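Zilura Botanical Quilted Coverlet, queen size: four months in

I don't trust bedding reviews written the week the box arrives. Everything is soft that week. I bought this one in February and waited until it had been through the wash enough times to show me what it was, so take this as a report on a used coverlet and not a new one.

I paid 66 dollars for the queen on sale. The product page calls it "hotel weight," a phrase with no meaning I could pin down. I wrote to Zilura and asked what the fill weighed. The answer came back two days later and said it was "lightweight yet cozy." Fine. It's a thin quilt. If you want something to sleep under by itself in a cold bedroom, look elsewhere.

What I wanted was a layer for spring and fall that would survive a regular washing machine, and something I could sit on in the daytime without feeling I'd ruined it. My last one was the Sulley matelasse, plain white, 39 dollars, and it lasted longer than it had any right to. It pilled at the foot end and the hem let go in one corner, but it never shrank. I keep measuring the new one against it and the new one doesn't always win.
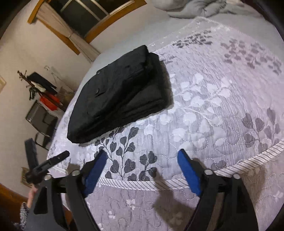
Washing, then. The tag says cold, gentle, tumble low. I did that the first few times and after that I treated it the way I treat everything else I own, which means warm water and whatever dryer setting was already on. It's been through 8 washes now. The stitching has held. I went over the back looking for loose loops and found one, near a corner, and snipped it. The quilting puckers more than it did when new, and I happen to like that, but if you bought it for a crisp look you'll be annoyed.

It did shrink. Not badly, and mostly in length. On a standard mattress it still covers what it should. On a deep pillow-top I think you'd see sheet at the bottom, so go up a size. Zilura's chart has no finished measurements after washing, and I've never understood why bedding companies get away with that when a ten-dollar pair of socks will warn you.

The print is the part I expected to be let down by. Dark prints on a light ground tend to go chalky fast, and the page promised "fade-resistant color" without saying what kind of dye or what kind of testing. So far it's okay. I kept the little fabric swatch that came in the packaging and held it up against the quilt by the window last weekend. The quilt is a shade duller. I had to look for it, but it's there, and I'd want to see it again after a full year before repeating the company's claim for them.

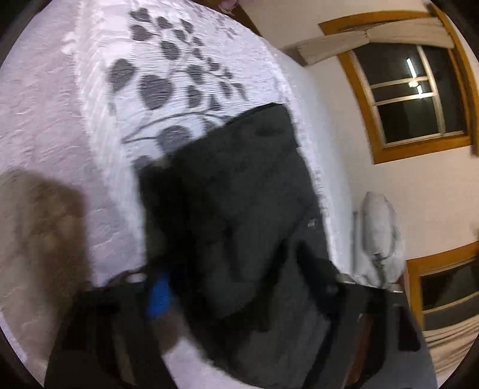 Lint is a real complaint. The fabric picks it up and holds on, and dark clothes show what the coverlet gives back. A lint roller deals with it. It shouldn't have to this many months along.

Then there's the noise. For the first couple of weeks the fill had a faint papery rustle when I turned over. None of the reviews on the Zilura site mention it - those reviews are suspiciously cheerful in general - but I found two people complaining of the same thing on the Drometside store listing. Mine went quiet after the third wash or so. I've since read that this is a common thing with bonded polyester fill.

I also looked at the Pretorius version, with cotton fill and a much better hem. It felt like the superior product in the store. It costs over 2 times as much, and I couldn't talk myself into believing it would last twice as long. Maybe it does. Someone who owns one should write in.

Returns: Zilura gives you a month, unwashed only, so you can't test the one thing you need to test.

Would I buy it again? At the sale price, probably. At full price I'd get another Sulley and live with plain white.

Posted June 2025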